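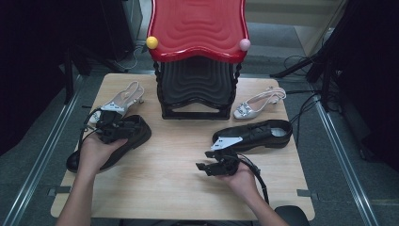 Kütt stacked shoe rack: assembly, load and cleaning notes

Reviewed by Tavion Zamora
July 18, 2018

Small shoe racks fail in predictable ways. The shelf bows, the joints work free, or grit collects in a corner that no brush will reach. The Kütt is sold as a flat pack for entryways and wardrobe floors, and I bought one at the regular price to replace a wire unit that had begun to lean.

Assembly

The carton holds two side frames, two shelves, a rear brace, eight bolts and a hex key. The instructions are a single folded sheet with drawings only. Drawing 3 shows the rear brace upside down, and following it puts the bolt holes out of line with the frames. Turn the brace so that the countersunk side faces the wall. Leave all eight bolts loose until the second shelf is seated, then tighten in a diagonal order. The supplied key is soft and began to round off on the sixth bolt. I finished with my own.

Load

The stated limit is 80 newtons per shelf, an odd unit for a household product. I loaded the upper shelf with bagged sand to that figure and left it for 200 hours. Deflection at mid-span was 2 mm under load and did not fully recover; a straightedge still showed a gap of just under 1 mm the next morning. Winter boots in a men's size 12 fall well within the limit, but they overhang the front by the width of the toe cap. The lower shelf behaved the same way.

By comparison, the Flolero rack I tested in June has a folded front lip and held the same load with no measurable set. It is also heavier and harder to move for sweeping.

Stability

With the upper shelf full and the lower one empty, the Kütt tips forward under a moderate pull at the front edge. A wall strap is listed as an accessory and should be in the carton. On vinyl flooring the feet grip well. On carpet they sink unevenly, and one side needed a shim.

Cleaning

Road salt was the main concern. I brushed a salt solution over both shelves, let it dry and wiped it off with a damp cloth, and repeated this for a week. The coating showed no change in colour. The bolt heads did - two of them had a light bloom of rust by the fifth day. Stainless replacements cost very little at a hardware store and I would fit them from the start.

The shelf edges trap grit where they meet the side frames. A stiff paintbrush clears it. A vacuum nozzle does not.

Heels

Narrow heels are held securely by the lower shelf, where the slots run front to back. On the upper shelf the slots run sideways and a thin heel can drop through. Put flat soles on top.

Rating

Three out of five. Adequate for light footwear in a dry closet - for a wet porch I would pay the difference and take the Flolero.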